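Routine Care of the Tabletop Gripper Cell at Fultwood

Jun 21, 2022

This post records the maintenance procedure now in use for the tabletop cell in the Fultwood workshop. It replaces the notes I published in February, which covered the arm but said very little about the gripper or the wrist camera. Readers who maintain a similar cell are welcome to adapt the procedure to their own hardware.

The cell is used for picking up and setting down household items on a white table. Its gripper has two dark fingers, and the wrist camera looks out between them. Most of our lost time has come from small matters: a finger seated at a slight angle, a cable pulled tight, or a camera mount moved during cleaning. Dilruba Uddin reviewed the maintenance log and found that 8 of the last 204 sessions had been stopped for one of these causes.

1. Check the fingers and the wrist

Open the gripper fully before starting. Compare the two tips and confirm that they stand at the same height in the camera view. Light scuffs along the top edge of the right finger are acceptable and need no treatment. A crack, or a chip on the inner face, means the finger is to be replaced. We replace both fingers as a pair, even when only one is damaged.

Next, inspect the housing between the fingers. The small green indicator should be lit, and the white cable should hang in an easy curve with some slack. Do not tie it down to tidy the view.

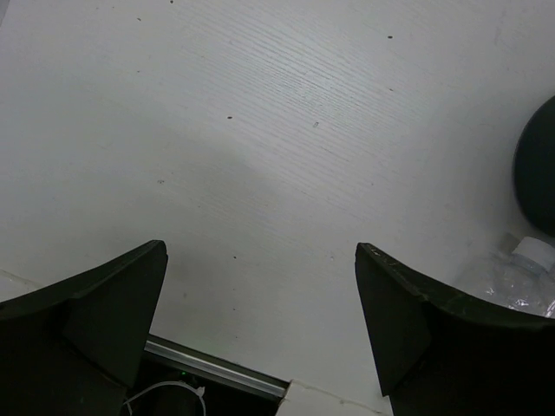 2. Clean the table

Wipe the surface with a damp lint-free cloth, following the grain, and dry it with a second cloth. Solvents are not permitted. An earlier cleaner left a haze that upset the exposure settings, and Loretta Brannigan spent most of an afternoon removing it.

Small dark specks deserve attention. Those that lift with the cloth are ordinary debris. Any that remain should be marked on the table chart, so that the next person does not scrub at them again. The chart is kept in the Kincaid binder beside the controller.

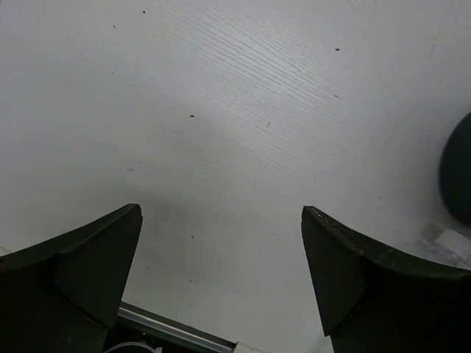

After cleaning, allow the table to dry fully and then save a fresh reference view with the gripper open. The stored view is compared with the previous one at the start of the next session. A change in the position of the finger tips calls for a return to step 1. A change in shading across the table usually concerns the room lights and should be noted in the log.

3. Inspect the edge rail

Move the arm slowly toward the side of the table where the aluminum rail runs. Examine the grooves for grit, and brush them out along their length. Check each fastener by hand with the short key. A fastener that turns freely is to be tightened and recorded, and the bracket near it should be checked at the same time. 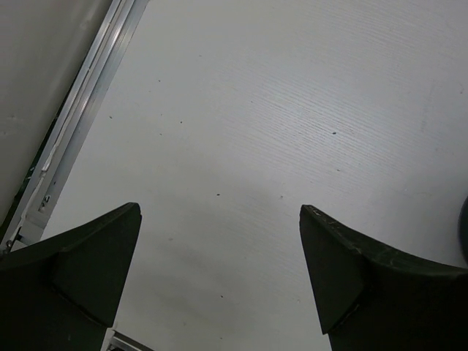

The arm should be returned to its home position at reduced speed, with one hand near the stop button. Once it is home, run the open and close cycle 200 times with nothing in the grip. Listen for any change in sound during the run. Two people must be present for this step, one of whom watches the cable throughout.

The completed sheet goes in the binder, and a copy is sent to the Salwood office. Spare fingers are stored in the second drawer under the controller. The stock should not fall below 2 pairs, and orders are to be placed through Dilruba.

Contact | Copyright 2022 Fultwood Workshop Notes | Back to top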